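Lining up wrist and head camera streams before you train

Quick one, writing this between runs. If your two-arm policy reaches a bit to the side of everything, check the timestamps before you touch the learning rate. Cost us most of August.

You need: a recorded session with at least one wrist stream and one head stream, joint logs from both arms, the Zollamach tools (any recent build), a bit of patience. Table setting task here, bowl, plate, cutlery, cup. Any task will do.

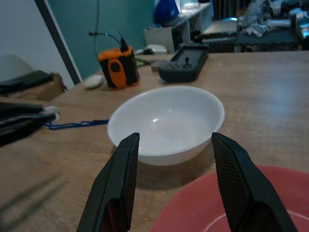
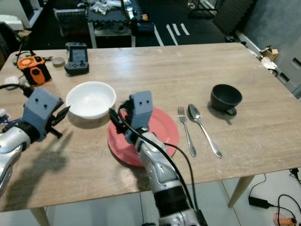
Svitlana Holovko: Can I check something before I start. I did all this on Bondarchuk last month and matched frames by index, 1 to 1, 2 to 2 and so on. Looked fine for the first few seconds and then the wrist view ran ahead. Is that the same fault or did I just drop frames?

Dropped frames, nearly always. Index matching only works if both cameras start together and never miss one. They don't. Match on time, see step 2.

Step 1. Check the counts

Open the session and run the summary. Ours gave 1,882 head frames and 1,882 joint rows, but 1,064 from the wrist. Different rates, so that gap on its own is no cause for alarm. What you want is the list of gaps underneath. Anything longer than two frame periods gets flagged.

If the summary shows no timestamps at all, your recorder is saving the arrival time only. Go and turn on capture time in the recorder settings, then record again. No fixing it afterwards, sorry.

Step 2. Put everything on one clock

Pick one clock, use the joint log. It's the steadiest of the lot. Then for each joint row take the nearest earlier frame from each camera. Earlier, never just nearest. Nearest lets the policy peek at a frame that hadn't turned up yet, and you'll get lovely training curves and a rubbish robot.

Set the max age to two frame periods for each camera. Rows with a stale frame get dropped, dont fill them in.

Step 3. Find the fixed delay

Each camera has its own lag between the shutter and the stamp. To find it:

Move one arm in a sharp back and forth, five or six times, nothing in the gripper.
Turn the wrist video into a single motion number per frame (mean difference from the last frame is fine).
Do the same with wrist joint speed.
Slide one against the other and keep the shift with the best match.

Do it again for the head camera, but crop to the moving arm first. The head view picks up both arms plus whatever else moves in the room, and the match goes mushy if you use the lot.

Write the shift into the session config under camera_delay_ms, one entry per camera. Positive means the picture is late. I got the sign wrong twice. If the error doubles after you apply it, so did you.

Step 4. Look at it

Plot the gripper tip from the joint log onto the head view and step through slowly. Dot should sit on the fingers through the fast bits as well as the slow ones. Off by the same amount even when the arm is still? Then it's calibration, and timing won't help. Off only when moving, go back to step 3.

Check near the bowl rim too, or whatever your grasp point is. A small lag that looks harmless in mid air is enough to close the fingers on nothing.

Step 5. Export

Export with the delay baked in and keep the raw session. Our final set came out at 728 usable rows for this session after trimming the idle start and end and thinning to the policy rate. Dramance wants the camera names in the same order every time, head first. It won't warn you if they're swapped, it just trains badly.

Known problems

Ronadness viewer shows the wrist stream blank: it's reading the old config, close it and reopen the session.

Summary stops at row 497: there was a duplicate timestamp there in one of our files. Run the dedupe option and try again. Yours will stop at whatever row yours is on.

Delay changes between sessions: look at exposure. With auto exposure on, the lag moves with the light. Lock it, then redo step 3 for that camera.

Both arms jerk at the start of playback: first row has no earlier frame to pair with. Drop the first half second of every sesion and carry on.

Updated 14th October, sign convention in step 3 corrected. Still to add: doing this with three cameras, same idea, more waiting.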